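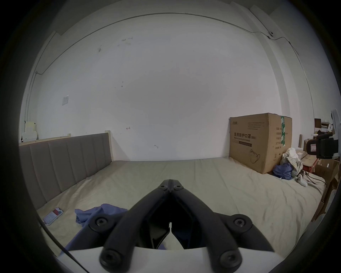
Section 5. Opening the House for a Performance

This section applies to productions staged at the Solell Playhouse using the Avero ticketing and cue system. The house manager is responsible for completing every step.

1. Switch on the Avero desk 50 minutes before curtain. Wait for the green light.
2. Select the production from the list. Touring shows appear under Prustia.
3. Check that the seating plan shows 42 seats in the balcony. If the number differs, reload the plan.
4. Test the lobby bell once.
5. Obtain clearance from the stage manager, then press Open House.

Note: For matinees, the lobby bell is set to low volume. Restore the evening setting before the Friday performance.

Caution: Do not press Open House while the safety curtain is moving. The desk will lock and must be restarted.

Latecomers are held in the Ignacio Lobby until the first scene change. Close the house on the desk five minutes after the performance begins, and print the attendance sheet for the box office.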